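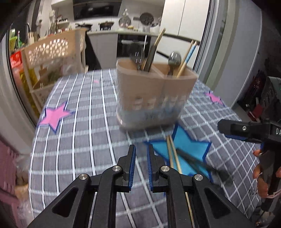 I'm looking for six households to cook their way through my leftovers cookbook before it goes anywhere near a printer, and I'd love one of them to be yours.

The book is called Skoment (long story, involves my aunt mishearing the name of a soup) and it's all about what to do with the food that's already in your kitchen: the cold rice, the half cabbage, the roast chicken that's been picked at until it looks a bit sad. I've been writing it in bits and pieces for ages, mostly at the kitchen table in the evenings, and I've now cooked every recipe so many times that I can't tell any more whether the instructions make sense. I know what I meant by "fry until it smells right". You might not. That's what I need to find out!

## What you'd be doing

Each household gets two recipes a week for 3 weeks, starting in June. You cook them in your own kitchen, with your own pans, on whatever evening suits you, and then you fill in a form for each one. The form isn't long. It asks what you swapped, where you got stuck, how long it took from opening the fridge to sitting down, and whether you'd make it again. There's a big box at the bottom for grumbling in, and I do read the grumbling.

Please cook the recipe as written the first time, even if you're sure it's wrong. If I've said a teaspoon of vinegar and you think it needs a tablespoon, put the teaspoon in, taste it, write down that I'm a fool, and then add as much as you like.

A few of the things you might be sent:

- rice porridge with ginger and whatever chicken is left on the bones
- fried cabbage and noodle cakes
- stale bread dumplings in broth
- a cold noodle salad with a peanut dressing (hot weather only, I'd say)
- fried rice for people who always end up with mush
- potato peel soup, which is much nicer than the name, and yes, I'm open to ideas about the name

Some of it is food my family ate when I was growing up, some of it I learned while working in the canteen at Surier, and the rest I made up on nights when there was nothing in. There's meat in about half the chapters. If you don't eat meat, tell me and I'll send you recipes from the others. Same with nuts, eggs, milk and so on – I'd much rather know at the start than get a worried message when you've already been shopping.
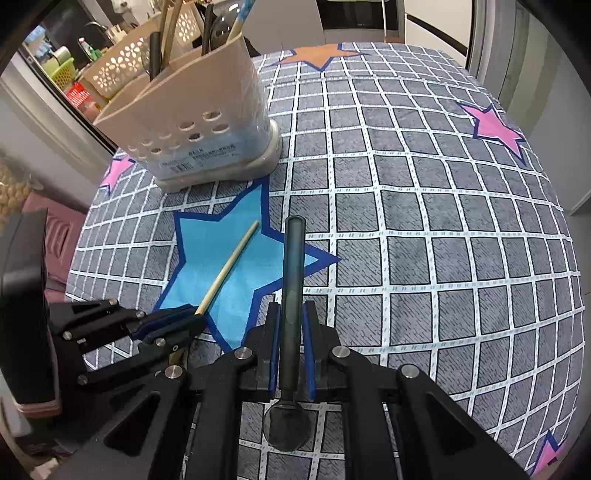
Timing matters more than you'd think with this sort of food. A lot of the recipes start the day before, because they use up something from yesterday's dinner, and I need to know if the "day before" notes are clear enough. The last batch of friends I tried them on kept finding out at teatime that they should have soaked something the previous night. I've moved all of those notes to the top of the page now, in bold, but tell me if you still miss them.

## Who I'm after

Ordinary cooks, mainly. You don't need to be good at it. I've got plenty of friends who can chop an onion with their eyes shut and they're no help to me at all, as they fix my mistakes without noticing. I'd be very happy to hear from:

- people who cook for one and are sick of recipes for four
- families with small children (fussy ones welcome, I'm braced for it)
- anyone in a shared house with one shelf of the fridge to their name
- people with a tiny kitchen, an unreliable oven, or only a hob
- someone who's only just started cooking and still looks up how to boil an egg

You do need to be able to get to Sison Road at the start to pick up your box, and again at the end for the tasting dinner. If you can't manage the trip for the box, say so in your message and we'll sort something out.

## What you get

I can't pay wages for this, I'm afraid, and I want to be upfront about that. What I can do is cover your ingredients. Keep your receipts, send me a photo of them with your form, and I'll pay you back at the end of each week. The box has the less common things in it (rice vinegar, dried mushrooms, black beans, a jar of my chilli oil) and anything left over is yours to keep. Wastico are lending everyone one of their kitchen scales and a food waste caddy, and those do have to come back, please, clean.

You'll also get your name in the thank-you pages, if you'd like it there, and a copy of the finished book.

And there's the dinner! When the testing is done I'm having everybody round to eat the recipes that did best, plus the one that did worst, which I'll have tried to rescue by then. Bring whoever you live with. We eat at 7pm, it's noisy, and there's normally more food than table.
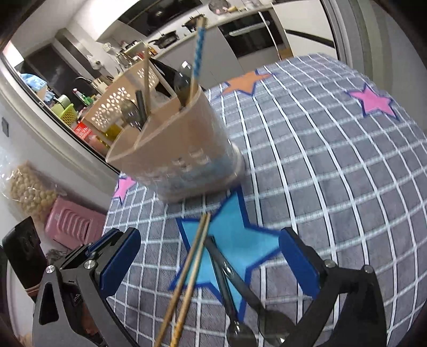 *Chopsticks and a spoon on the star tablecloth.*

## A few things people have asked already

**Do I need special equipment?** No. A frying pan, a saucepan with a lid, a knife and a chopping board will get you through all of it. One recipe is easier with a steamer, but I've put in a way of doing it with a plate and a bowl.

**Can I skip a week?** If you have to, yes. Just let me know early so that I can pass those 2 recipes to another household.

**Will you put my comments in the book?** Only if I ask first and you say yes.

**What if it's horrible?** Then you've saved a lot of people a bad dinner. Write down what was horrible about it – too salty, too wet, tasted of nothing – and have some toast.

## How to get in touch

Send me a message through the form on the contact page with "Skoment testers" in the first line. Tell me who's in your household, what you can't or won't eat, what your cooker is like, and what's in your fridge right now that you have no plan for. I'm not after a polished application, a few lines is fine. I'll reply to everyone, including the people I can't fit in this time, and I'll keep a list for the puddings chapter later on.

If you know someone who'd enjoy this, do pass it along to them.

Trinidad Bañez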